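Progress report to the Biltinico Fund
Community dessert classes, second period
Submitted by Štěpánka Doležal, Dunstan Kitchen School
16/06/2025

Where we are

The grant pays for a course in basic desserts for adults who cook at home on a small budget. We planned 42 class sessions across the grant year and have now taught 40 of them. The last two are booked at the Vevley site and the teacher is confirmed. Enrollment reached 100 in the spring, which was the target in our application, and we have stopped taking new names.

Recipes

The recipe set is finished except for the custard tart. We have tested it in four versions and are still not happy with the crust, which shrinks in the pan when people skip the chilling step. Most people do skip it. The current version uses a pressed crumb base instead, and the students who tried it in class made it without trouble.

The chocolate pudding is the most requested recipe. It was first written with heavy cream and dark chocolate bars, and several students told us they would not buy either one. We rewrote it with whole milk, cocoa powder and cornstarch. The texture is a little less rich – the teachers notice it more than the students do. The baked rice pudding, the lemon bars and the plain yellow cake have not changed from the last report.

We also added short microwave directions for melting chocolate and softening butter. The directions now say to heat in short bursts and stir between them, after a few batches of chocolate seized in January.
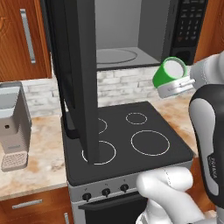 Spending

Ingredients came in slightly over the planned amount. Butter, eggs and cocoa all cost more than when we wrote the budget. We covered the difference from the printing line, which was underspent when Ritix gave us a lower price for the recipe booklet. No other money has been moved between lines. Teacher pay and room rental are on plan.

Problems

Attendance drops in the third week of each course, and the evening group is affected most. We tried reminder calls, which helped the morning group and made little difference in the evening. For the last course we moved the cake lesson into week three, as it is the one people ask about when they sign up. Attendance that week was better, though one course is not much to go on.

Next steps

Finish the tart recipe and send the booklet to Ritix for printing.
Teach the two remaining sessions at Vevley.
Collect the student feedback forms – the short version, as agreed with your office.
Send the final report with receipts.

We would like to keep the small balance left in the printing line for a second run of the booklet. Please let us know if that needs a written request.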